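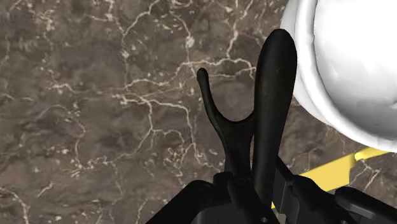
Rengifo Constituent Contact System, Release 4

Product code RCC-325
Supplier: Nanisell, Duscombe office

Overview
Rengifo is a casework and correspondence program for members of parliament, senators and their electorate staff. It logs letters, emails, calls and walk-in enquiries against a single constituent record and organises them by issue, suburb and date received.

Capacity
Standard licence: 20 named users
Replies per mail merge: 2,000
Issue codes supplied: 325, editable by the office administrator

Correspondence
Incoming email is matched on address and surname. Unmatched items go to a holding queue and stay there until assigned. Form letters from organised campaigns are grouped under one heading, so a single approved reply can be sent to the whole group. Replies require sign-off by a user with Member or Chief of Staff rights.

Division records
Voting records can be imported as CSV and linked to issue codes. The Dornden trial office loaded 1,835 divisions in one import. Abstentions and pairs are stored as separate values.

Privacy
Party membership and donor fields are switched off by default. Casework notes cannot be exported to campaign software. Access is logged by user, record and time.

Requirements
Windows 10, 8 GB memory, wired network recommended. Release 3 databases must be backed up before conversion.

Support
Licensing: Uzma Farooqui
Data conversion: Torben Stöcker
Release 3 will receive security fixes until December.

Specifications current at 6/30/19.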